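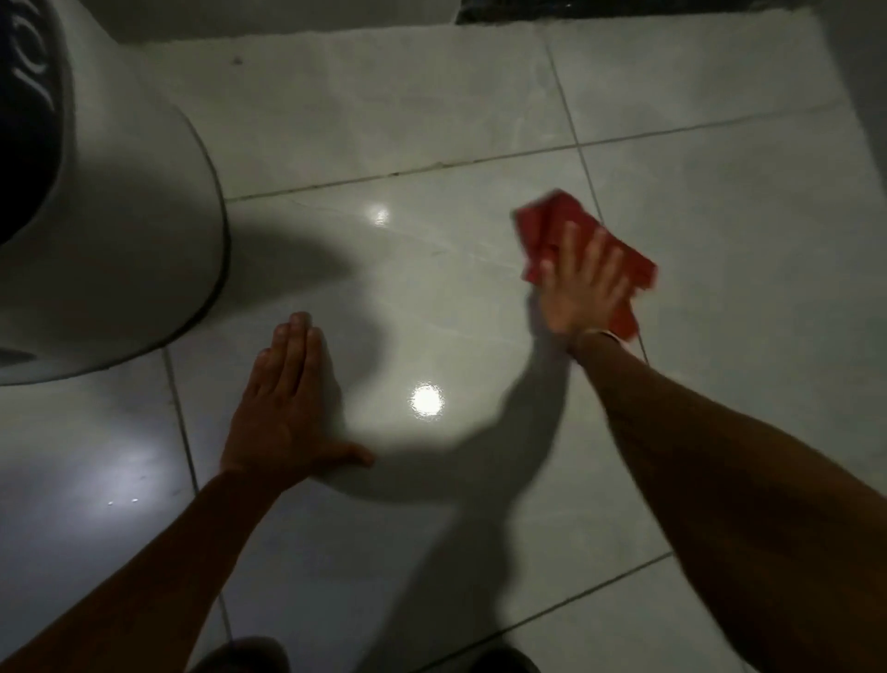
Writing Grandpa's Obituary

5/14/26

So I got the job of writing the obituary. I don't remember volunteering. My mother said "you have the blog" in the tone she uses for "you have the truck," and that was that.

Grandpa was Alvar Hellström, he lived nearly his whole life in Nindard, and if you've been reading this blog a while you already know him as the man who returned a birthday card to me with the spelling fixed. He died in January. The ground was frozen and my uncle was stuck overseas, so the family decided to hold the burial in spring, and the obituary got put off along with it. I told everybody that was great, more time! Then I did nothing until two weeks ago.

The woman at Hviid (that's the funeral home, they've buried everyone on that side) gave me a form to fill out. Full name, parents, schools, employer, church, clubs, survived by, preceded by. I had it done in one sitting and it was all correct and it sounded like any man in the county. Born, graduated, worked at Visano until retirement, enjoyed fishing. He did not enjoy fishing! He enjoyed sitting in a boat where the phone couldn't find him. My cousin swears there were days he never put a line in the water.

The paper gives you 200 words for the base price and then charges by the line. My first real draft ran so long that the quote came back at $511, and that was without the picture. My mother read the number out loud, twice, and then asked if we really needed the whole paragraph on the accordion.

We did, I thought. He bought it by mail when he was 13 with money from picking potatoes, and he learned three songs, and he played those three songs at every wedding and graduation for the rest of his life. If you got married in Nindard you danced to one of them. I wanted the accordion in. My aunt wanted his service on the township road board in. My uncle, by email, at what must have been four in the morning his time, wanted it known that Grandpa once drove to Drorkance and back in a blizzard to get a part for somebody else's furnace. All of it true, all of it by the line.

And then the survived-bys. Oh boy. Do you list the ex-wife who still brought him soup every week? Do you put the step-grandkids in with the grandkids? (Yes. He would have. We didn't even discuss it.) What about my cousin's boyfriend, who has been "the boyfriend" since I was in high school? In he went, in parentheses after her name, and she called me crying, the good kind. I left out a great-aunt completely by accident and have apologized to her twice. She says it's fine. It is not fine, I could hear it.

What helped in the end was my sister finding his own mother's obituary in the back of a Bible. It's tiny. It says where she came from, who her children were, and that "she kept a good table and was never known to turn anyone away from it." I read that last part and I know her, a little, and she died before my mom was born. So I went back and picked one thing. I kept the dates and the family, cut Visano down to a line, cut the road board to half a line (sorry, Aunt), and gave the rest to the accordion and the furnace part, because he took the accordion along on that drive. Don't ask me why. My uncle doesn't know either.

It ran last week. Nindard has 3953 people in it by the sign on the highway, and I believe I've now heard from most of them. A man I've never met called my mother to say it was the blue accordion first and the red one later, and I'd gotten them mixed up. So there's an error in it forever. Grandpa would have mailed it back to me.

If you have to write one of these, some stuff I'd pass along. Ask the paper for the price before you fall in love with your draft. Have the funeral home post the long version on their own page, which Hviid did for free, and I didn't know to ask until the very end. Read the family list over the phone to the oldest relative who still likes you. And call the people from work, even if he's been retired forever. I only talked to one guy from Visano and he had a story about a Christmas ham that I'd have paid for by the line, gladly.

The burial is next. My cousin's kid has been practicing on the red accordion (or the blue one, I'm staying out of it now) and has one song down pretty well. She's still working on the second. I'm bringing the potato salad and two boxes of tissues, and my mother has already asked me who's writing the thank-you cards.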